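Speaker notes: The shared kitchen and what it teaches us about small habits
Evening talk, Nirnton reading room, Monday, 7 p.m.

Slide 1. Title
Good evening, and thank you for coming. Please speak slowly here, the microphone is slow too.
Say at the start: I will talk for the first part, and then we have time for questions. The tea is at the back and people can take it at any moment.

Slide 2. Why kitchens
I have lived in shared houses in three countries. In every house the people were different and the quarrel was the same one. It was about cups.
Tell the story of the house in Willutero. We were 6 people and we had one sink. In the first month everybody was very polite. In the second month somebody put a paper on the wall with rules, and in the third month there was a second paper, with an answer to the first.
Wait for the laugh. If there is no laugh, continue.

Slide 3. What is a habit
Keep this part short. A habit is an action which we start without deciding it. We come into the kitchen, we put the bag on the chair, we fill the kettle. If you ask a person one hour later, he often does not remember that he did it.
Ask the room: who remembers where they put their keys today? Let people raise hands.

Slide 4. The place of things
My main point of the evening. Most quarrels in the shared kitchen are quarrels about place. A cup has a place when it is clean. It has a place when it is dirty. But very many houses have no agreed place for the cup which is half full and which somebody will drink later.
In the Mollow house they solved this with a tray near the window. Whatever stands on the tray, you do not touch it before the evening. After the evening you may wash it. I find this rule very good, and I have used it in two houses after.
Explain the word "tray rule", as I use it again in slide 7.

Slide 5. The diary
For one winter I kept a kitchen diary. I wrote 101 short entries, and I read all of them again for this talk. Most are boring. Read two of them aloud:
"February. The big pan is again in the oven. I looked for it in all cupboards before."
"Same week. I was the one who put the pan in the oven."
Say that the second entry changed my opinion about my neighbours.

Slide 6. Papers on the wall
Do not read the whole slide, people can read it themselves.
A paper with rules works well when it is short and when all persons of the house were present when it was written. The longest one I have seen had 9 rules, and the last rule was that you must read the other rules. A friendly sentence works better than a strict one, but it must still say clearly what to do. "Please think of others" is friendly, and I have never known what to do with it.

Slide 7. The cup
Leave this slide on the screen during the whole part.

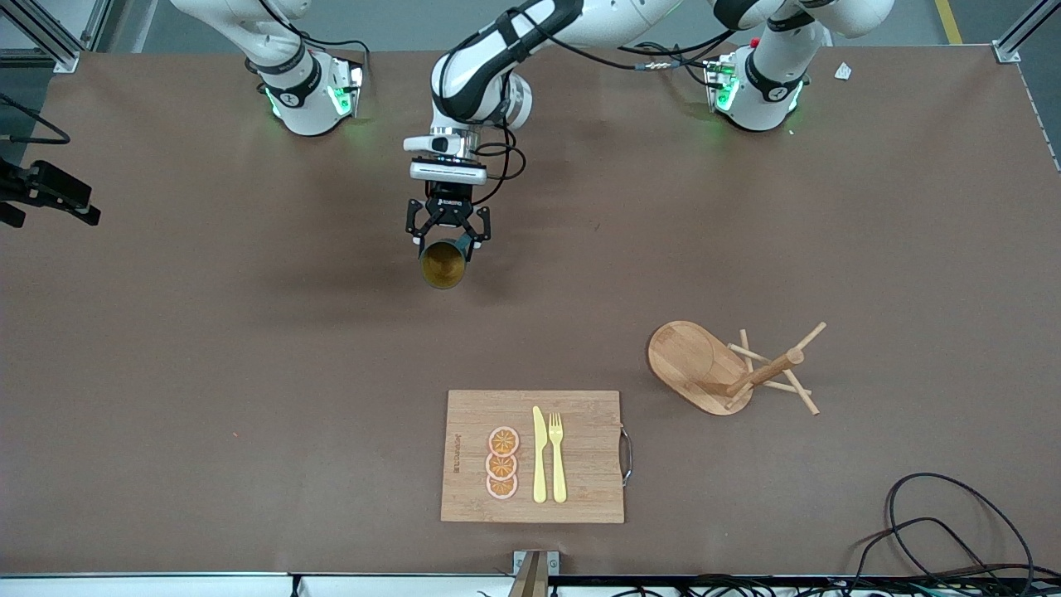
Slide 7: A cup held over the middle of a work table.

Return to the tray rule here. Ask the room three questions and give time after each one:
Where does a cup go in your house when you have finished?
Who decided this?
Does a guest know it?
Usually the third question makes people talk. In Hellwig the discussion took the rest of the evening, so look at the clock. If it is later than 7.45 p.m., go directly to slide 9.

Slide 8. Children and guests
Can be left out. A guest learns the kitchen by opening the wrong cupboards. Small labels inside the doors help him, and they do not disturb the people who live there. With children I have less experience, so I prefer to ask the parents in the room what they do.

Slide 9. Something to try at home
Choose one object in your kitchen which has no place. Agree with the others on a place for it. Do not choose more than one in the same week.
The handout is on the table by the door. I printed 100 copies; please take a second one for your neighbour.

Questions
If somebody asks about dishwashers: I had one only in the last house, and the quarrel moved from the sink to the question how to put the forks.
If somebody asks for the diary: it is handwritten and not in English, but I can send the two entries.
Thank the reading room for the chairs and the tea. Collect the pens.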